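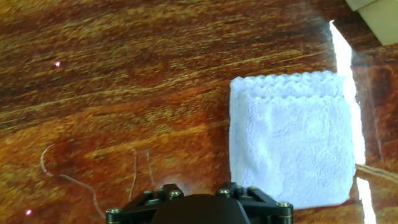

Tratell Microfiber Towel, White
Item 414

Home > Cleaning > Cloths and Towels > Tratell Microfiber Towel

Sold in packs of 2
In stock at the Mudau warehouse

A plush microfiber towel for polished wood, glass, and other smooth surfaces. It picks up dust dry and takes off fingerprints when slightly damp. The edge is stitched all the way around. The towel can be washed by machine and used again.

Description

The Tratell towel is the heavier of the two cloths we carry for furniture care. The pile is soft and fairly deep, so dust goes down into the fibers and stays there until the towel is shaken out or washed. The flat-weave cloth from the same maker is thinner and better suited to windows and mirrors, where a deep pile can drag.

Most customers buy this towel for tables. A high-gloss finish shows everything: dust, hand marks, the ring from a glass, and the smears left by a cloth that was too wet. A plush towel puts more soft fiber between your hand and the finish, and it takes less pressure to get the same result. It also works well on piano lids, sideboards, cabinet doors, and headboards.

The towel is sold as white. In cool daylight the fabric can look slightly blue or lavender. Under a warm lamp it looks closer to cream. It is the same towel. If you are matching it to other white linens, expect a small difference in tone.

Folded, it makes a thick pad that fits under the palm. Fold it in half and then in half again and you have several clean faces to work with before it needs to go in the wash. The folded towel stays a little puffy and will not press completely flat, even after it has been stored under other things.

Details

Material: polyester and polyamide microfiber
Color: white
Pile: plush, both sides
Edge: stitched border
Pack: 2 towels
Care: machine wash, tumble dry low
Maker: Tratell
Item number: 414

Using the towel on glossy wood

Remove anything that could be dragged across the surface. Crumbs and grit do more damage to a gloss finish than any cloth will, so brush them off or lift them with a vacuum on a soft attachment before you wipe.

For dusting, use the towel dry. Fold it into a pad and work along the grain in long strokes from one end of the table to the other. Turn to a clean face when the one you are using looks gray. You do not need polish for this.

For fingerprints and light smears, dampen one corner of the towel with plain water and wring it out well. The corner should feel cool but should not leave drops. Wipe the mark and follow at once with a dry part of the towel. On a very shiny finish it helps to stand where you can see a window or a lamp reflected in the tabletop. Smears are easy to see next to the reflection and hard to see anywhere else.

For sticky spots, put a drop of mild dish soap in a cup of warm water and dampen the corner with that. Wipe, rinse the corner, wipe again, then dry. Do not scrub in circles on one spot. If the mark does not lift after a second try, lay the damp corner over it for a minute and wipe again.

Do not use the towel with wax or oil polish if you also want to use it for dry dusting. Wax stays in the pile and will come off on the next surface. Since the towels come in pairs, many people keep one for polish and one for everything else. A laundry marker on the border is enough to tell them apart.

Oiled and unfinished wood

The towel is safe on oiled wood when used dry. We do not recommend it for applying oil. A flat cotton rag wastes less oil and can be thrown out afterward following the directions on the oil container. On rough or unfinished wood, the pile will catch on splinters and loops may pull loose.

Washing

Wash the towels before first use. New microfiber sheds a small amount of lint and the first wash takes care of most of it.

Wash in warm water with a small amount of liquid detergent. Use no fabric softener and no dryer sheets. Softener coats the fibers and the towel will start to push dust around instead of picking it up. If this has already happened, two washes in warm water without softener will usually bring the towel back.

Do not wash with cotton towels. Microfiber picks up cotton lint and is slow to let go of it. Wash it with other microfiber or by itself.

Do not use bleach. White microfiber turns yellow and stiff with bleach. For stains, soak in warm water with detergent for an hour before washing.

Tumble dry on low or hang to dry. Do not iron. High heat can melt the tips of the fibers, and a towel with melted fibers may scratch a soft finish. If a towel feels harsh after drying, move it to the garage or use it on floors.

The border may ripple after washing. This comes from the pile and the stitching drying at different rates. Pulling the edge straight while the towel is damp will reduce it. The ripple does not affect how the towel cleans.

Storage

Keep the towels folded in a drawer or closed box. An open shelf is fine, but the pile will collect dust while it sits. Do not store them damp.

Which cloth to order

Tratell Microfiber Towel (this item): tables, cabinets, pianos, dusting, drying after a damp wipe.

Tratell Flat Cloth: windows, mirrors, screens, chrome.

Ollero Cotton Rag: oil, stain, wax, and any job where the cloth will be thrown out.

Henare Dusting Mitt: chair rungs, table legs, blinds, and turned or carved parts that a folded towel cannot reach into.

For a dining table and chairs, the towel and the mitt together will cover most of the work. The Ollero rags are only needed if you oil or wax the wood yourself.

Questions from customers

Will it scratch my table?
A clean towel will not scratch a cured lacquer, varnish, or polyurethane finish in normal use. Scratches come from grit on the table or grit in the towel. If you drop the towel on the floor, shake it out and use a different one until it has been washed. For shellac and French polish, use the towel dry only, with light pressure.

Is there a tag?
There is a small paper band around the pack and no sewn-in tag on the towels. Care directions are printed on the band.

Can I use it with a spray cleaner?
Yes, if the cleaner is meant for your finish. Spray the towel and not the table. Spray that lands on the wood can run into joints and under the edges of table leaves.

How long does it last?
That depends on washing more than use. Towels washed without softener and dried on low heat hold up well. Replace the towel when the pile lies flat and no longer lifts after drying.

Can I buy a single towel?
No. The towels are banded in pairs by the maker and we do not split packs.

Can I use it on the car?
It works for drying and for dusting the dashboard. Keep any towel that has been used outside on a car away from furniture, even after washing.

Does it come in other colors?
White is the only color we stock. Tratell makes the flat cloth in gray, and we carry that one.

Shipping

Orders for this item ship from Mudau in a plain cardboard mailer. Small orders go by regular mail. If you order it with larger goods, it will be packed in the same carton when there is room.

Orders already packed cannot be changed. If you need to add something, place a second order and write the first order number in the notes box. We will combine the two if the first has not left.

Returns

Unused towels in the original band can be returned within 90 days. Please leave the band on until you are sure you want to keep them. Towels that have been washed or used cannot be returned unless there is a fault.

Faults include a border that comes unstitched, pulled loops on arrival, or marks on the fabric when the band is removed. Send a photo of the fault along with your order number through the contact form. You do not need to mail the towel back until you hear from us.

Notes

The maker changed the band in January. Older packs have a wider band with the care directions on the back. The towels inside are the same, and we may ship either one until the older stock is gone.

Color on screen may differ from color in hand.

Page updated 7th July

Related items

Tratell Flat Cloth, Gray
Henare Dusting Mitt
Ollero Cotton Rags, Bag
Ollero Wood Soap, Unscented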